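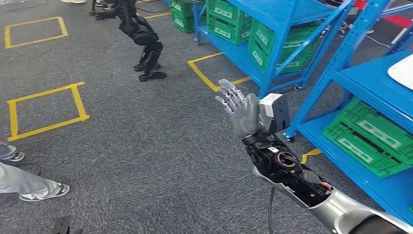 Desstead Film Circle — Minutes of the November meeting

Place: small hall, Monday, 7 p.m.
Chair: Apolline Ferrand
Present: 18 members

1. Minutes of the last meeting
Approved with one correction. The title of the short film shown in the spring is "Botow", with one t.

2. Actor season
The members discussed which actor the winter season should follow. The Chair proposed a season about supporting players, with one film from the early years and one late film for each person. Two members prefer a single leading actor, as we did last year. After a long discussion the vote was 11 for the proposal, five against, two abstentions. The list of films is still open. Suggestions must reach the Chair before the next meeting.

3. Screening of "Yagi"
The distributor, Bimov, offers the film for 230 per evening, or 800 for four evenings. The film is 156 minutes long, so we would have to begin at 6:30 p.m. and make a break in the middle. One member asked to show it without a break — this was not supported. Decision: we book one evening only, and we ask Bimov if the subtitled copy is available.

4. Discussion evenings
Several members find that the talk after the film starts too late, and people leave for the last bus. It was agreed to limit the introduction to ten minutes. The Chair will write a short sheet about the cast, to be handed out at the door.

5. Other matters
The sound on the left side of the hall is weak. To be checked before the next screening.

Meeting closed at 8:50 p.m.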